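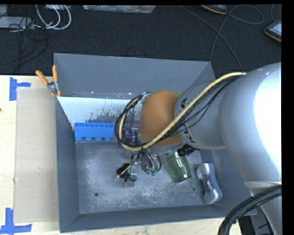
Bin Sorter and Stocker, Part-Time (Glass, Bits and General Whatnot)

Sumampouw Reclaim, Stultetham

We are looking for a patient person to work with bins. If you read that sentence and your heart sank, thank you for stopping by, and good luck with the search. If you felt a small flicker of interest, keep going.

Sumampouw Reclaim takes in mixed household goods from drop-off points in Stultetham and Sodetholm. They arrive jumbled together in big open-topped metal bins. They leave, on a good day, as separate things on separate shelves. The part in the middle is the job.

What you would be doing

You take items out of a bin one at a time, decide what each one is, and put it where it belongs. Glass goes with glass. Things that look like glass and bounce go with plastic. Anything with a plug goes to the repair bench, and anything you can't name goes on the Shelf of Questions, which is reviewed every Friday over doughnuts. The shelf has been full since February. We could use some fresh opinions.

A shift usually gets through 200 items. Some people do more and some do less, and the ones who do a lot more tend to have put a teapot in with the shoes. We would like you to go at a speed where you can still tell a teapot from a shoe.

You will also restock. Once a bin is empty it gets wiped down, checked for splinters of anything, and filled again for the next round. Our bins are grey, scuffed and chalky at the bottom, and no amount of scrubbing has ever changed this. Please do not take it personally. A previous sorter spent most of a summer on it and left to study geology.

What the place is like

The sorting room is indoors, lit well enough to read small print on a jar, and warmer than the loading dock. It is also loud. Metal bins make a noise when you set something down in them, and a different, worse noise when you drop it. We supply ear protection and gloves in sizes small through enormous. Closed-toe shoes are on you.

There is a break room with a couch, a kettle, a microwave that runs five minutes fast, and a jigsaw puzzle of a lighthouse. The puzzle came out of a bin. It is a 700-piece puzzle and we have 695 so far. If you find sky, speak up.

Hours and pay

Shifts are four hours, mornings or afternoons, three days a week. Pay is $95 a shift, with paid breaks. Overtime is rare and always optional, except during the week after the town yard sale, when it is still optional but we will look at you sadly.

Who should apply

You don't need experience. You do need to be able to stand for a good part of the shift, reach down into a bin, and lift up to 20 pounds. Stools are available for bench tasks, and if you need a different setup, tell us and we'll work it out.

It helps if you are the kind of person who straightens the silverware drawer at other people's houses. It also helps if you can stop once asked.

We would especially like to hear from anyone who has worked in a kitchen, a library, a thrift store, or a family with several small children. All of these teach you to pick up an odd object calmly and ask no questions about how it got there.

Please don't apply if you are a collector. We have tried this. It was nice for everyone until we ran out of green bottles.

How to apply

Send a short note to the front desk at Sumampouw Reclaim, or bring it to the side door on Claren Street. Tell us when you can work and describe, in a few lines, the most annoying drawer in your home and what you would do about it. No resume needed, though we'll read one if you've gone to the trouble.

We'll invite people in for a one-hour paid trial with a real bin. You'll meet the rest of the crew, try on gloves, and be shown the Shelf of Questions. If you can identify the brass thing with the two hinges, you may skip the second interview.

Late notes will go in the pile for next time. It is a tidy pile.

Posted in: Jobs > Part-Time > Warehouse & Sorting
Last updated: February
Contact the front desk | © Sumampouw Reclaim, 57 Claren Street, Stultetham | Back to top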